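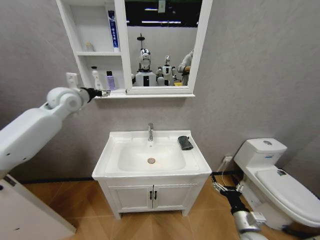
Plillia Bathroom Episodes, fault subset

README

Read this before training on anything in the folder. The subset contains episodes in which the robot stopped by itself, was stopped by an operator, or touched something it should not have touched. The clean episodes are released separately under the name Plillia Bathroom and have their own README.

Contact: Tonantzin Tapia
Last edited: 29/01/2022

Contents

The full recording campaign produced 1,004 episodes. Of these, 201 carry a fault flag and are included here. Within the fault set, 36 episodes involve unplanned contact between an arm and the furniture. In 5 of those the contact force went over the stop threshold and the arm had to be released by hand.

Each episode folder holds:

head video
left and right joint positions, velocities and commanded positions
estimated external force at each wrist
gripper command and gripper state
safety controller log
operator note (free text, may be empty)
fault.txt, one line per event

The room

All episodes were recorded in the same bathroom set, which we call Dal Bello in the logs. The set has a vanity with a sink, a toilet to its right, and a wall cabinet over the sink. The left part of the cabinet is open shelving and the right part is a mirror. Tasks are short: take a bottle from the shelf, put it back, move a cloth, close a vanity door, pick up an item from the floor between the vanity and the toilet.

What went wrong

Most of the fault set comes down to two problems. They were found in October, partway through the campaign, and the second one hid the first for a while.

1. Shelf height offset (code F-SHELF)

The planner uses a fixed collision model of the furniture. The wall cabinet was taken down and rehung during a change to the set, and it went back lower than the model said. The planner therefore believed there was free space under the shelving where there was less than planned. On reaches to the lower compartment, the left wrist came up under the bottom edge of the cabinet and pressed on it.

The contact is slow and hard to see on video. It shows in the wrist force estimate as a steady rise with no matching joint motion. Below the threshold the arm kept tracking its command, and the position error grew until the operator let go of the controls or the planner timed out. Above the threshold the safety controller locked the arm. A locked arm holds its last position, so in the high-force cases it stayed pressed against the cabinet until the brakes were released by hand.

The lock behavior was changed afterward. The controller now backs off along the last path segment before locking. Episodes recorded with the new behavior are marked backoff=1 in fault.txt. Do not mix them with backoff=0 if you are studying contact duration.

2. Mirror detections (code F-MIRROR)

The person detector runs on the head video and slows or stops both arms when it places a person inside the work area. It treated reflections as real. A person standing well behind the robot could be placed in or near the wall, and the arms would stop. The detector also sometimes labeled reflected robots as people, including the robot's own reflection.

These stops are harmless in themselves. The damage was in how we handled them. Operators got used to clearing the stop and going on, and several F-SHELF events were cleared the same way and noted as "mirror again." The force logs were not compared with the notes until after the first hand release.

A mask over the mirror area was tried and dropped, as it also suppressed detections of people leaning in at the sink. The current fix requires a depth reading in front of the wall plane before a detection can trigger a stop. It removes the common case. It does not handle a person whose reflection and body are both in view and close together.

Relabeling

Every stop was relabeled from the logs, ignoring the operator note. The original note is kept unchanged. Where note and label disagree, use the label. Codes in fault.txt:

F-SHELF: contact with the wall cabinet
F-MIRROR: stop caused by a reflection
F-GRIP: gripper did not reach commanded state
F-REACH: arm at joint limit, no contact
F-OP: operator stop with no logged cause

An episode can carry more than one code. The first line is the earliest event, which may be different from the one that ended the episode.

Known issues

Force estimates are computed from motor current. They drift as the joints warm up and were zeroed only at the start of each session. Treat low values late in a session with care.

The commanded positions in F-SHELF episodes are bad targets. A policy trained on them by imitation will learn to push on the cabinet. Use the measured positions, or drop the final segment.

The right arm has far fewer faults than the left. This reflects the task assignment, as shelf tasks were nearly all done with the left arm, and says nothing about the hardware.

Faces visible in the mirror were blurred by the Joretti tool. The blur misses some side views. Report any you find by episode number.

Suggested use

Fault detection, contact classification, testing of person detectors in rooms with mirrors. The subset is unsuitable for estimating how often faults occur in normal use.

Changes

v3: backoff field added, F-OP split from F-REACH
v2: relabeled from logs
v1: internal only, labels taken from operator notes, do not use

Log reader and plotting scripts are in the Lulleo repository, branch fault-tools.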